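July, team notebook, kitchen tasks

Okay, good session! We spent the whole block on the two chores Hurier has to do for the home-assist round: feed the pet, and get something out of an upper cabinet. Before anyone touches the planner again I wanted us to break both chores into moves the way a person does them, with hands, slowly, and write down where one move stops and the next one starts. Maricel Quiambao kept the move list and I argued with her about it (mostly losing).

Pouch first. I had "open pouch" as a single step in the task tree, and wow, is that wrong.

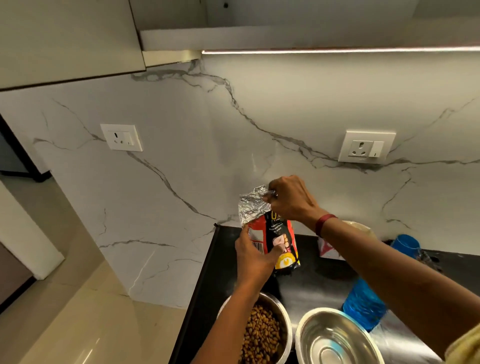

*Last changed: July, 9:40 pm, added cabinet notes*

One hand has to hold the pouch low and steady while the other pinches the foil at the top and tears, and the whole thing happens up in the air above the counter. So it's now three steps: support, pinch, tear. The support hand matters way more than I thought. If it squeezes too hard the food comes up out of the top, if it's too soft the pouch just turns with the pull.

The kibble bowl and the empty steel bowl sit side by side, so "find the bowl" isn't good enough either. Hurier needs to find the bowl with nothing in it. Shiny steel is going to be a pain for depth. I want to try the Krajčí filter on it before we start taping markers to things.

Training set is at 3000 labeled frames now, and I'd like a lot more of the tear before we retrain. Batch size stays at 64, please don't change it on the shared config without writing it here!!

Then cabinets. I love this one because it looks so easy. The fronts have no handle on them that we could see, so you reach up and get your fingers under the bottom edge of the door. Our current grasp code (Tollex, v3) looks for a knob or a bar and gives up after about 3 seconds when it can't find one. We need an "edge from below" grasp, fingers curled, plus a second contact on the door face so it doesn't swing any faster than we want.

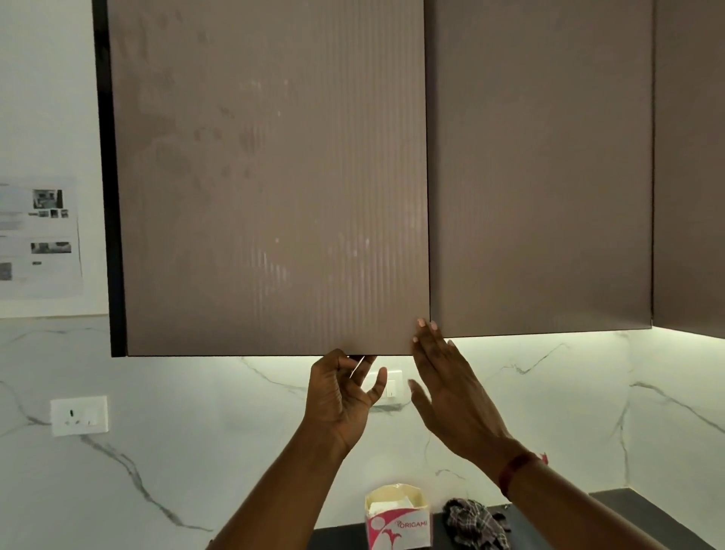
*Fluted door, slightly open. Left hand under the edge, right hand at the lower corner.*

Maricel's idea, and it's a great one: use the light strip. It makes the wall under the cabinets really bright, so the bottom edge of the doors should pop out in a plain threshold. No network needed for a first guess! I'll try it on the Litum board tonight.

To do
- split "open pouch" in the task tree (me)
- edge grasp, sim only for now (Maricel)
- steel bowl depth test, filter on and off
- ask if the round allows pre-torn pouches, rules page is vague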